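Last changed in June. If your question isn't covered, write it on the sheet by the door on Saturday and it will be added.

# Granham Robot Club: Frequently Asked Questions

## Joining

**Who can join?**

Anyone in Year 9 or above, and adults. You don't need to have built or programmed anything before. Under-16s need a parent or guardian to sign the form, and the parent doesn't have to stay.

**What does it cost?**

The first two sessions are free. After that it's $27 a term. The fee covers insurance, consumables and your share of the room hire. If the fee is a problem, speak to whoever is running the session and it will be sorted out privately.

**When do you meet?**

Saturday mornings in term time, from 9:30. We finish at 12:30, and the last part of that is packing up. Please don't leave before your batteries are on charge.

**Do I need my own laptop?**

It helps, but there are shared ones. Bring your own if you want your files at home during the week. Any laptop that can run a current version of Linux is fine.

## The chores project

**What are you working on this year?**

Household chores. The club's entry for the Brastovside Open is a humanoid that tidies a room, and the bin is the hardest part of it. The robot has to open the bin, take the rubbish out and put a new bag in. Other teams chose folding or table setting. We picked the bin at the start of the year and have kept with it.

**Why does the hand wear a glove?**

Grip and protection. Thin plastic is hard for a bare finger to hold, and knit fabric keeps grit out of the joints. We don't glove everything. The fingertips stay uncovered so the pads can do their job, and some runs are done with no glove at all so we can compare the logs.

If you're fitting one, ease it over the knuckles first and then run every finger through its full range by hand before you power up. A fold of fabric caught in a joint will stall the motor. Write the glove down in the run log, because it changes the grip settings. 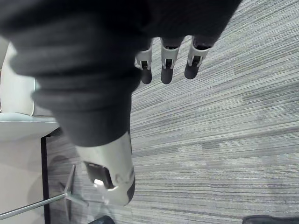

Kiprono Massawe wrote on the question sheet that new members should fit a glove with the power off at least once before they're allowed to drive the hand, and asked for this to go in the FAQ. Agreed. It's now part of your second session.

**Is the robot driven by a person or does it run by itself?**

Both, at different stages. A driver does the task first and we record it. Those recordings are used to train the controller, and then the controller tries it with a person standing at the stop button. The Open has a class for each. We're entered in the driven class, and will enter the other one if the controller is good enough by the cut-off.

**How many recordings do you need?**

Our target is 2400 for the whole task. Short, clean runs are worth more than long ones. If a run goes wrong, mark it as failed and keep it. Don't delete anything.

**Do you use real rubbish?**

Yes, but only clean and dry. Rinsed bottles, paper, wrappers and plastic bags are all good. No glass, no cans with sharp lids, no food. An assortment is better than a bin full of one thing, as the controller will otherwise learn a single shape and get stuck on everything else.

**What makes the bin so hard?**

Mostly that it takes both arms. One hand has to keep the lid up while the other does the work, and if the first hand drifts, the lid comes down on the second. 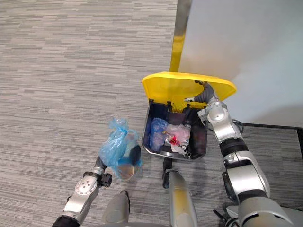
The bags are the other problem. A bag never hangs the same way twice, and the cameras have trouble with see-through plastic. We use coloured bags where we can get them. Drivers should take hold high up near the opening and lift slowly.

**Which software do you use?**

Cekska for driving and recording, and Daher for looking through the runs afterwards. Both are installed on the shared laptops. Please don't update either one in the middle of a term.

**How is the task scored at the Open?**

There are 3 marked stages: rubbish out, new bag in, lid closed. Each is marked separately, so a team that can't finish still gets credit for the stages it completed. Touching the robot during a run ends that run. 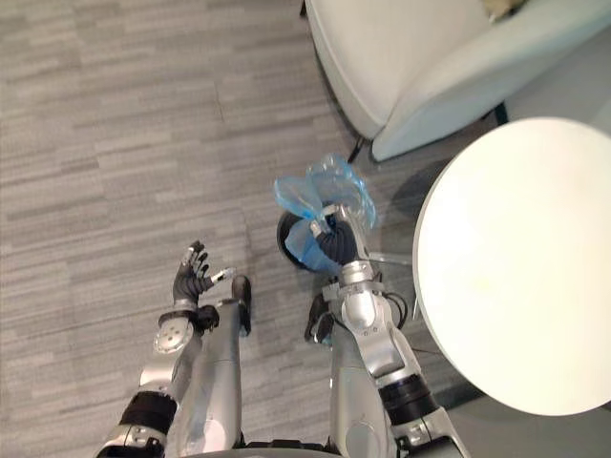 *Bag handling at the small bin, right hand.*

## Safety and practical things

**Can I touch the robot?**

When it's powered off, yes. When it's powered on, only the driver and the person on the stop button may be within arm's reach, and hair and lanyards must be tied back. Closed shoes are required for everyone.

**Can I bring a friend or a younger sibling?**

Friends are welcome if you let us know by Thursday night. Younger kids can watch from the chairs with an adult.

**I missed a session. What should I do?**

Read the run log for that day, then ask whoever was driving. You don't need to make up the time.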